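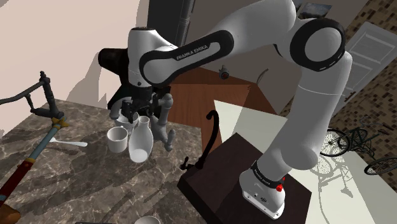 Figure 4. One of the simulated kitchen layouts used in the clutter test, with the arm over the counter. White tableware on a mottled marble surface.

5.2 Does the planner use what the perception module tells it?

The results in Section 5.1 look good for the combined system, and a reader could stop there. We think that would be a mistake. A high success rate in simulation tells us that the arm ended up where the task wanted it. It does not tell us which part of the software deserves the credit. In this section we try to pull the two apart, and the picture that comes out is less flattering than the headline table.

The system under test has two main pieces. Verkadik is the perception module, which takes a camera view and returns a set of object poses, each with a confidence score. Tisten is the motion planner, which takes those poses and produces a joint path for the arm and a grasp for the fingers. The earlier report on this pairing (Baluyot) claimed that the confidence scores were the key to the whole thing: when Verkadik is unsure, Tisten is supposed to slow down, choose a wider approach, or ask for a second view. If that is how it works, then damaging the scores should damage the results. Nobody had run that test, as far as we could find, so we ran it.

Layouts. We used the Sarmiento set of household rooms, which mixes kitchen counters with furniture and large items that have no bearing on the task. Figure 4 is typical of the harder end. The tableware is white and so is much of the arm, and a mug, a cup and a bottle stand close enough together that their outlines can run into each other from some views. The spoon lies low against the veined stone. There is also plenty in the background for a detector to trip over, including a bicycle standing in front of a tiled wall. A pose estimator that has learned "round white thing near the gripper" will do well on some of these layouts for the wrong reasons, and we kept that in mind when reading the numbers.

Conditions. We ran 4,000 trials in total, split evenly over four conditions. In the first, the system was left alone. In the second, every confidence score was replaced with the same fixed value. In the third, the scores were shuffled among the objects in the same view, so that a well-seen mug might carry the score of a half-hidden spoon. In the fourth, the poses themselves were given noise while the scores were left as they were. A trial counted as a success if the target object was lifted clear of the counter and held until the simulator's timer ran out. We did not give partial credit.

What we found. Fixing the scores made almost no difference. Shuffling them made almost no difference either, and on the mug layouts the shuffled condition did slightly better than the untouched one, which we put down to chance. Adding noise to the poses hurt badly, as anyone would expect. The plain reading is that Tisten cares a great deal about where it is told the object is, and hardly at all about how sure Verkadik claims to be.

We did not want to believe this on the strength of success rates alone, so we went through the planner's logs. Tisten records a "replan" event whenever it throws away a path and starts over. Across all conditions there were 1,644 such events. Of these, 516 were marked by the planner as caused by low confidence. The rest were collision checks and joint limits. That sounds like a fair share for confidence until one looks at what happened next. In most of the confidence replans, the new path was the old path with a few waypoints moved by less than the width of a finger. The planner had paid for a second plan and received the first one back.

The reason sits in the cost function. The confidence term is there, and it is computed correctly, but it is multiplied by a weight that was tuned on an earlier set of layouts with a single object on a bare surface. On those layouts the weight hardly matters and the tuning procedure let it drift down close to zero. On a crowded counter it stays there. We would not call this a bug. The code does what it says. But the published account of why the system works depends on a term that, in the released settings, does very little work.

Raising the weight by hand. The obvious next step is to turn the weight up. We tried this on a smaller batch, which is separate from the trials above. At moderate values the planner did begin to take wider approaches around objects with low scores, and in the logs the new paths were clearly different from the old ones. Success did not improve. The wider approaches brought the wrist closer to the elbow's joint limit, and trials that had failed by knocking over a neighbor now failed by stalling in the air. At high values the planner refused to commit to anything small and flat, and the spoon became more or less impossible to pick up. There may be a setting between these that helps. We did not find it, and we are wary of searching until one turns up.

What the scores are worth. A fair objection is that the scores might be poor to begin with, in which case a planner that ignores them is behaving sensibly. We checked by comparing each score with the true pose error, which the simulator supplies for free. The scores do carry information for upright objects. For the flat ones they are close to useless: Verkadik is often very sure about a spoon whose handle and bowl it has swapped end for end. A single number cannot express that kind of error anyway, and a planner given a single number cannot guard against it.

Limits. All of this was done in simulation. Rendered marble does not reflect light the way a real counter does, and the contact model is kind to a gripper that closes slightly off center. We would expect the effect of pose noise to be larger on hardware. We have no grounds for guessing what would happen to the effect of confidence, in either direction, and we ask readers not to quote our result as if we did. We also tested only one arm and only 2 camera placements, and the Sarmiento rooms repeat certain pieces of furniture often enough that a learned detector may have picked up on them.

We shared the logs with the team behind the Resano grasp library, who use a similar term in their own planner. Their default weight is higher than the one in Tisten, though they had not tried shuffling the scores. Until somebody does, we would treat claims about confidence-aware planning in that library with the same caution. The shuffle test takes a few lines of code and one overnight run, and we have included our version with the supplementary scripts. Section 5.3 repeats the pose noise condition with the target object held fixed and the number of neighbors varied.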